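Ovell College Robotics Club
Build log / faults
Ticket 214: Gripper stops short when picking memory module from tray
Status: open, workaround in place
Project: Damau (PC strip and rebuild task)
6 min read

Reported Saturday, first session after the February break.

Summary: the arm goes to the tray, closes on the memory module, lifts it, and then the program halts with a force limit warning before it gets to the motherboard. It did this on 6 runs out of 20. The other runs went through to the slot and carried on. The CPU and hard drive steps are not affected.

Setup at the time: tower case on its side with the panel off, parts tray to the left of it, both arms powered. Same program as before the break. Nobody had changed the force limit, which is still 70 per cent of the default.

Tried so far:

1. Restarted the controller and homed both arms. No change.

2. Ran the pick with no module in the tray. Ten clean passes, no warning. So the path is fine when there is nothing in the fingers.

3. Slowed the lift. The warning came later in the move but still came.

4. Swapped the module for one from the spares box. Same fault.
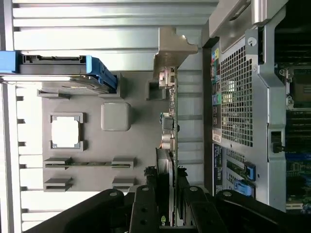 5. Checked the finger bolts. One on the second arm was a quarter turn loose and has been tightened. That arm isn't the one doing the pick, so it doesn't explain this, but it should go on the weekly check. The list by the door has been updated.

6. Read back the wrist force log for the failed runs. The spike comes just after the fingers start to rise, before the arm turns towards the case. That fits with the module catching on something on the way up and doesn't fit with a cable snagging, which was the first guess.

7. Measured the tray. It had been put back after the break 2 mm nearer the case than the mark on the work surface. The pick point in the program is taught by hand, so the fingers were closing off centre and pulling the module slightly sideways against the end of its slot.

Moved the tray back to the mark and ran the pick again. Better, with one warning in the next 20. We would like it to be none before the Delacroix heat, as a halt there costs us the whole run and not just the step.

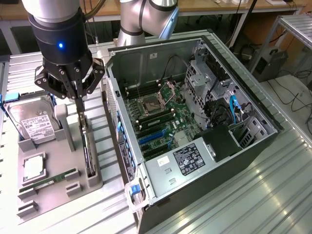

8. Re-taught the pick point with the tray clamped. Also added a short straight lift before the arm turns, so the module is well clear of the tray before anything moves sideways. This adds a little time to each cycle. We can afford it at the moment.

9. Looked at raising the force limit. Decided against it. The limit is there to protect the boards, and we have already had to replace one motherboard this year out of the club budget. Please do not change this setting to get a run through.

Still to do:

- Another full set of runs with the new lift, tray clamped, both arms going. The last set was done with the second arm parked.
- Make a proper stop for the tray so it can only go back in one place. A bit of angle screwed to the surface would do. Ask the workshop before drilling anything.
- Find out if the Mamutano team saw the same fault. They use the same tray drawing and said at the last meet that their memory step was unreliable, but we didn't get any detail.
- Write the tray position into the start-up sheet. At the moment it only says "tray in place".

Workaround until this is closed: check the tray against the mark before every session, put the clamp on, and use the version of the program ending in "lift2". The older one is still on the laptop and has the same name apart from that, so read it twice. If you get the warning, press stop, open the fingers from the pendant and take the module out by hand. Don't press resume with the module still gripped.

Leave a note on this ticket with the run number if it happens again, even if the next run is fine.

3 comments
0 shares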